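Leonora Ocampo keeps her summer things in the same room she works in, and she has opinions about both. We talked for most of an afternoon about straw hats, small tables and what to do with a room that has to hold more than one kind of life.

She started with the hats. She has owned nine over the years and now keeps three. "People buy a hat for a trip, wear it for a week and then it lives on top of a closet until it's bent," she said. "A straw hat has a shape. If you want it to keep the shape, you have to give it somewhere to be."

For a long time that somewhere was a nail in the hallway. The nail left a dent in the crown, so she tried a shelf, which was too narrow, and then a hatbox from Sandel that took up half the floor of the closet. These days, when a hat needs looking over, it goes on the work table, where she can turn it in good light and check the braid for splits. 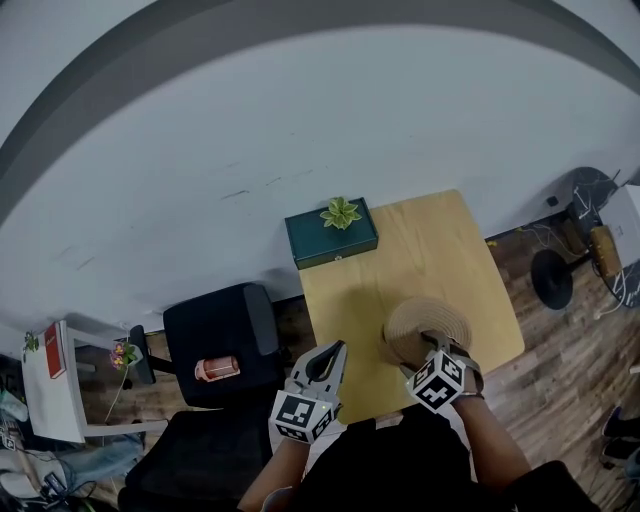

"I start at the brim," she said. "The brim is what everybody grabs, so that's what goes first. Then I follow the rows in toward the crown. If a row has opened up, I use a needle and one strand of cotton thread. No glue. Glue goes yellow and then it cracks, and you have two problems."

A brim that has gone wavy gets steam from a kettle, held well back, and then 16 hours lying flat under a clean towel. She has tried shorter times and the wave came back.

The table itself came up more often than I expected. She wanted light wood and rounded corners, the corners mostly for the sake of her hips. It took her until July of the year she moved in to settle on one. Before that she had a folding table from Clorno that shook whenever she typed. "You don't notice how much you're bracing your wrists until you stop," she said.

She is strict about what is allowed to stay on it. A box with a clasp can stay, as long as it's against the wall. A plant can stay if it is small and doesn't drop leaves. Succulents are good for that, and she waters hers when she remembers. Books and flowers go on the side table by the chair. Cups are supposed to go back to the kitchen.

"The chair is where things go wrong," she said. "You put one thing on the seat for a minute, then you don't sit down, and then it's a shelf." She clears it every night before she turns the light off. It takes her less time than brushing her teeth.

The walls are plain white and she has no plans for them. A previous place had dark green paint, from Bañez, and she liked it for a winter and then got tired of switching on lamps at noon. White shows scuffs – she wipes down what she can reach and leaves the rest alone.

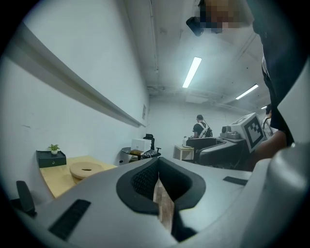

On the question of bare walls Jerome Padilla disagreed, and said that he would put up a row of pegs at shoulder height and hang every hat he owned on them, dents or no dents, because a hat he can't see is a hat he forgets to wear.

Ocampo had heard this before. "Pegs are fine for a cap," she said. "For straw, get a wide round one, or put a rolled sock over it. Then we can talk."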